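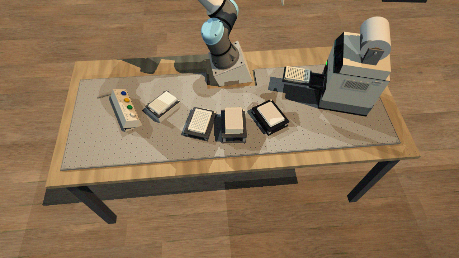

Kametti Interlibrary Loan Records

Version 2, released 08/02/2024
Maintainer: Hoi-yan Kwok
Data preparation: Brian Khaemba, Benedetta Pagano

Summary

Kametti is a table of interlibrary loan requests handled by the lending desk at Unduvholm. Each row is one request from one borrowing library. The data was prepared for work on turnaround time, refusal codes and the matching of incomplete citations. It contains no patron records.

The release covers 205 borrowing libraries. Libraries that sent fewer than 40 requests over the whole period are grouped under the code OTHER and are not counted in that figure.

Files

requests.csv – one row per request, UTF-8, comma separated, header on the first line
libraries.csv – library code, type, region
refusals.csv – refusal codes with short definitions
CHANGES.txt – differences from version 1
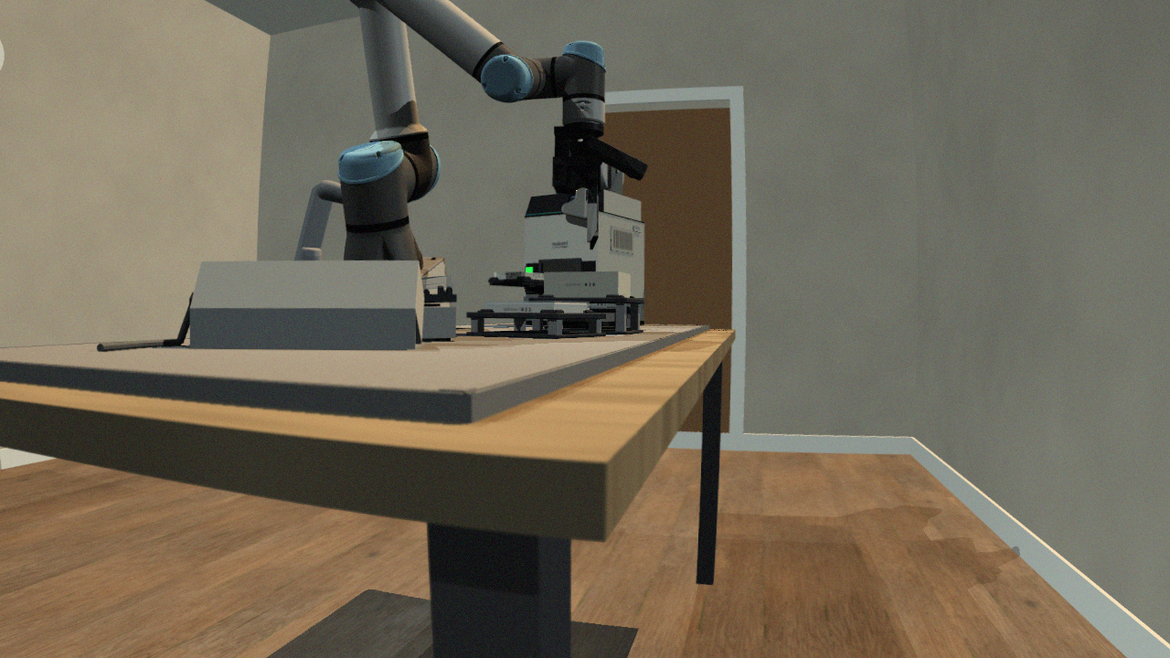

The files join on lib_code. Leading zeros in lib_code are significant, so the column should be read as text. Spreadsheet programs strip them on import unless told otherwise.

Fields in requests.csv

req_id: integer, unique within a release. Values are reassigned with each release and should not be used to link versions.
lib_code: text, four characters.
received: day offset from the start of the collection period.
shipped: day offset, empty if the request was refused or withdrawn.
format: one of BOOK, COPY, MICRO, SCORE.
citation: free text as typed by the borrowing library, up to 400 characters. Longer entries were truncated by the desk software before export.
refusal: code from refusals.csv, empty if filled.
renewals: integer, zero for COPY.

Processing

Records were exported from the Clutent circulation system and cleaned with a script written by Brian Khaemba. Exact duplicates were dropped. Near duplicates were kept – a library that resubmits a request after a refusal produces a second valid row. Names of requesters that had been typed into the citation field were replaced with the token [NAME]. Benedetta Pagano read through the replaced rows and restored author names that the script had masked by mistake. 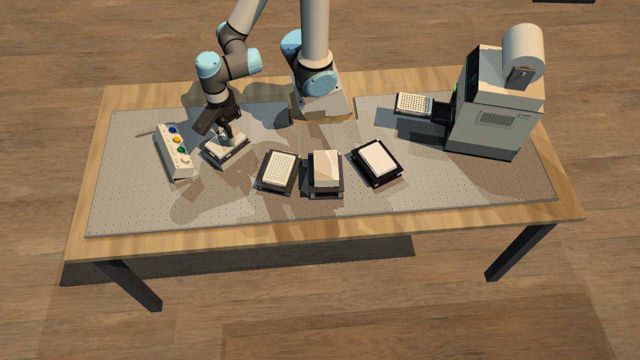 Titles in Chinese appear in whatever romanization the borrowing library used. Lai-ching Yuen added a second column, citation_norm, with Pinyin for the rows where the title could be identified. Where it could not, the column is empty. Thai titles were handled the same way by Yaowalak Wiriya, using the Royal Thai General System.

Known problems

July is thin. The desk closed for shelving work and requests received in that month were logged in a batch when it reopened, so the received offset is late for those rows.

Code R7 (in use) was applied to both checked-out items and items on course reserve. The two cannot be separated in this release.

MICRO requests filled by a scan were sometimes recoded as COPY at shipping – the original format was not kept.
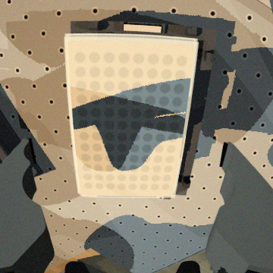

Can turnaround time be computed as shipped minus received?
For most rows it can. The result is in calendar days and includes weekends and closures. Exclude the July batch, and treat a value of zero as same-day shipment, not as missing data.

Use and citation

The files may be used and redistributed with attribution to the Kametti project. Corrections to library codes should quote the version number and the affected lib_code. Corrections to citation text are not accepted, as the column is meant to stay as typed.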